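Why Linen Gets Better With Age

Ask anyone in Fostden what to do with a stiff new linen sheet and you'll get the same answer: sleep on it! Linen comes from flax, a plant that stands waist high and blooms blue for a few short weeks in June, and the long fibers in its stem are wonderfully tough. They start out a little crisp, almost papery – then every wash loosens them up.

I visited the Zuvley mill, where 856 spindles run in a brick hall that smells of hay, and came home with three yards of the plain weave and a head full of flax facts. It drinks up moisture, it dries fast on the line, and it shrugs off years of hard use. And the wrinkles? I love them. Ironing is fine for a tablecloth, but a bed looks friendlier without it.

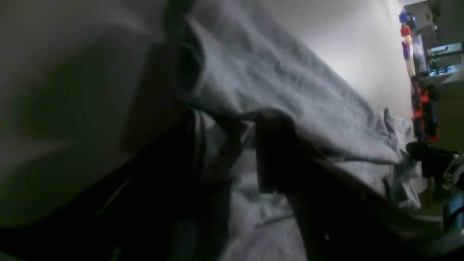

Gijs Jansen wrote to us that he gave up his iron after three summers of linen bedding and has never missed it, though he still hangs his pillowcases up damp and pulls the corners straight by hand. I tried it last month and my pillowcases came out lovely.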